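Section 4: Waking up a new pair of boots with the Trutska wax kit

You're about to do the most satisfying job in the whole booklet! Set aside an evening, put some music on, and let the wax do its thing.

1. Pull the laces and brush off all the grit, including under the tongue.

2. Wipe the leather with a damp cloth and leave it overnight. Keep it well away from radiators.

3. Scoop out a little wax with your fingertips (the warmth of your hand softens it beautifully) and rub it in with small circles. Start at the toe.

4. Work along the welt with the short brush. Go slowly, this seam drinks up more wax than any other part of the boot.

5. Wait 13 minutes, then buff with the horsehair brush until you see a soft glow.

Note: Light leather will go darker. Try a spot inside the tongue first. Taras Koval, who wrote our first booklet, loved the darker shade so much that he waxed his boots twice!

CAUTION: Never melt the wax in a microwave or over a flame.

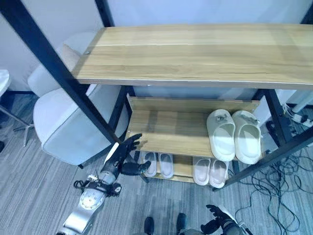
6. Lace up loosely and let the boots rest until morning before you wear them outside.

7. Repeat after every 100 miles of walking, or at the start of September if yours only come out for the cold months.

Note: Suede and nubuck need the Gundalberg spray, see Section 6. The 66 g tin keeps best with its lid pressed down tight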